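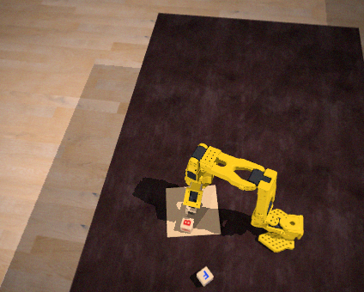

A Thursday among the yellow arms

The open day at Truno starts at ten in the morning, and by five past I have already been told off for standing in the wrong place. The safety line runs across the floor of the main hall, and I have planted both feet on the far side of it. Elin Gethin waves me back with a coffee cup, then spends the next four hours showing me everything I could possibly have wanted to see from the correct side.

Truno occupies two floors of an old seed warehouse in Barnusitz. Downstairs are the real machines. Upstairs, past a door with a hand-lettered sign asking people to please stop propping it open, is the simulation room, and that is where the crowd has gone. I had expected visitors to hurry past the screens on their way to the metal. But the upstairs benches are full all morning, and I understand why as soon as I get a seat.

The demonstration is called Aria. It is a simulated robot arm, bright yellow, with a small workspace, a pale pad and a couple of lettered cubes. Cubes get picked up, cubes get put down. I know how that sounds! I watched it for most of an hour and would happily have stayed for another.

What makes it so absorbing is that the arm is learning to do the job, and you can look in on it at any stage. Gethin pulls up an early attempt first. The arm swings out with great confidence, stops well short of the pad and closes its fingers on nothing at all. A boy in the front row laughs so hard that his father has to take his drink from him. In a later one it clips a cube with the side of the gripper and sends it skating off across the rug. Then she jumps ahead to attempt 2554, and the same arm comes over in one easy sweep, pauses, lowers itself and takes hold. People clapped. I clapped.

"I've seen that one more times than I've seen my own kitchen," Gethin says. "I still lean forward in my chair."

She came to robotics from stage lighting, and you can tell from the way she talks about the rooms she builds for the arm to practice in. Today's has a plank floor and something very dark for the arm to stand on. She is proud of the shadows. A shadow falling across a pad can fool a vision system into seeing an edge where there isn't one, so Gethin moves her lights around constantly, makes them harsh, makes them soft, and lets the arm sort it out. The team has 289 variations of the room on file, and visitors were invited to suggest the next one. The suggestions board, when I passed it, included "snow," "disco" and "my grandmother's carpet (very bad)."

The same setup can be watched from different viewpoints, and switching between them was the part of the morning I enjoyed most. Seen from overhead, everything looks like a board game. Come down lower and you get a sense of the reach involved, with the forearm spanning out from its column and the wrist hanging over the tray. It's also much harder to judge the gap under the fingers from down there. Gethin had us call out whether the gripper was lined up before she switched back to the top view, and our bench was wrong nearly every time.
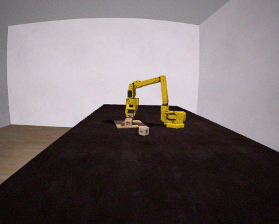 The Aria arm over its tray, with the second cube waiting on the dark surface to the right.

After lunch (soup, very good, eaten standing up) we go downstairs to meet Fakir, the physical arm that gets to try what the simulated one has learned. Moving a skill from the screen to the floor is where a lot of the hard work goes. Real cubes have worn corners. Real motors warm up over an afternoon. Gethin's group ran 70 trials on Fakir in April and threw out the first batch entirely when they found the table had a slight tilt to it, something the simulation had never had to think about. They've since added tilted tables upstairs.

Fakir is slower than I expected, and more careful. It makes a low hum on the way down that I found oddly soothing. A woman next to me, a retired dental technician, asked the sharpest question of the day: how does it know how hard to squeeze? The answer took twenty minutes and involved a sponge, a walnut and a whiteboard, and a good part of the group stayed for all of it.

I had meant to catch the three o'clock bus. Instead I went back upstairs, where the boy from the front row had been allowed to choose a starting position for the loose cube and was taking the responsibility very seriously. He turned it a little one way, then a little the other. Gethin waited with her hand off the mouse until he nodded, and then she set the arm going.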